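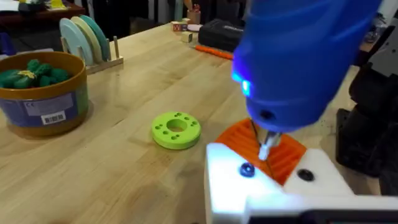
Diapositive 1 — Tournevis électrique, embout au contact d'une pièce orange, au-dessus d'un établi en bois clair.

Notes de l'intervenante
Intervention d'Orysia Kobzar, 20 décembre 2020
Titre : Réparer, entretenir, transmettre. La place de l'atelier partagé dans les politiques locales de réduction des déchets

Ouverture

Mesdames et Messieurs les élus, chers collègues, je vous remercie de votre invitation. Je remercie également Chathurika Selvanayagam, qui a assuré la relecture du rapport dont cette intervention est tirée et qui répondra avec moi à vos questions à l'issue de la présentation.

Le sujet qui nous réunit est la réparation des objets du quotidien. Il relève à la fois de la gestion des déchets, de la formation et de l'action sociale, et ce partage des compétences explique en partie la lenteur avec laquelle il a trouvé sa place dans nos budgets.

(Marquer une pause. Passer à la diapositive 2.)

Diapositive 2 — Le cadre

Le programme Treloar a été engagé par l'agglomération de Pranska pour accompagner l'ouverture d'ateliers partagés dans les quartiers. Cinq ateliers sont aujourd'hui en activité. Chacun dispose d'un local fixe, d'un outillage de base et d'un référent technique salarié.

Rappeler que le programme ne se substitue pas aux réparateurs professionnels. Une convention signée avec les artisans du territoire précise les opérations qui leur sont réservées, notamment toute intervention sur les appareils à gaz et sur les circuits frigorifiques. Cette convention a demandé de longues discussions. Elle est jointe en annexe du dossier remis à l'entrée.

Diapositive 3 — Les résultats de la première période

Les fiches d'accueil font apparaître 308 objets présentés. Sur cet ensemble, 200 ont été remis en service sur place et 40 ont été orientés vers un artisan signataire. Les autres ont été repris en l'état par leur propriétaire ou déposés dans la filière de recyclage.

Ne pas lire le tableau ligne par ligne. Insister sur la nature des pannes. Dans la plupart des fiches, l'objet n'était pas défaillant dans son principe : un cordon, un interrupteur, une charnière ou une vis manquante suffisait à le rendre inutilisable. Le petit électroménager domine, suivi des luminaires et du mobilier léger. Les jouets sont plus nombreux que nous ne l'avions prévu, et les ateliers ont dû adapter leurs horaires pour accueillir les familles.

Si la question des quantités détournées de l'enfouissement est posée : les objets n'ont pas été pesés. Une campagne de pesée est inscrite au programme de la prochaine période. Il convient de s'en tenir à cette réponse et de ne pas avancer d'estimation.

Diapositive 4 — L'obstacle de l'ouverture

Le premier motif d'abandon d'une réparation est l'impossibilité d'ouvrir l'objet sans l'endommager. Coques collées, clips à usage unique, têtes de vis peu courantes : les référents techniques consacrent à cette étape une part de leur temps que les fiches ne permettaient pas de mesurer à l'origine. Une rubrique a été ajoutée à cet effet.

Deux demandes en découlent. La première s'adresse aux acheteurs publics, qui peuvent inscrire la démontabilité parmi leurs critères de sélection. La seconde s'adresse aux fabricants et porte sur la mise à disposition des notices techniques. L'entreprise Gokell, implantée sur le territoire, a accepté de communiquer les siennes aux ateliers — nous souhaitons que cet accord serve de modèle à d'autres.

(Laisser l'extrait de notice à l'écran pendant toute cette partie.)

Diapositive 5 — Les pièces détachées

Les ateliers se heurtent ensuite à la disponibilité des pièces. Les délais sont variables, les références changent d'une série à l'autre et les frais d'envoi dépassent parfois la valeur de la pièce elle-même. Une réserve commune a donc été constituée dans les locaux de l'association Tesach, à partir d'appareils non réparables démontés avec l'accord de leur propriétaire.

Signaler que la tenue de cette réserve constitue un travail à part entière. Il faut trier, étiqueter, inscrire au catalogue et, périodiquement, éliminer. L'expérience des premiers mois montre qu'une réserve mal tenue est abandonnée par ceux-là mêmes qui l'ont demandée. Le poste correspondant n'est pas financé au-delà de l'exercice en cours.

Diapositive 6 — La transmission

L'habitant qui dépose un objet est invité à rester et à prendre part à la réparation. Cette règle figure au règlement intérieur. Elle souffre des exceptions, pour des raisons de santé ou de disponibilité, et les référents ont toute latitude pour les apprécier.

Les retours recueillis sont favorables, avec une réserve importante : certains usagers ont exprimé leur gêne à manipuler un outil devant d'autres personnes. Des créneaux individuels ont été ouverts en réponse. Ils sont complets dans trois ateliers.

Diapositive 7 — Propositions soumises à la discussion

Pérenniser le poste affecté à la réserve de pièces.
Étendre la convention aux réparateurs de cycles, qui en ont fait la demande.
Introduire un critère de démontabilité dans les marchés de fournitures de l'agglomération.
Publier chaque année les fiches d'accueil sous forme anonymisée.

Préciser que la troisième proposition appelle un avis du service juridique, attendu avant la prochaine séance. Si le temps manque, passer directement à la quatrième.

Questions

Chathurika Selvanayagam prend les questions relatives à la méthode et aux fiches. Je prends celles qui concernent le financement et la convention. Les demandes de documents complémentaires sont à adresser par écrit au secrétariat du programme Treloar.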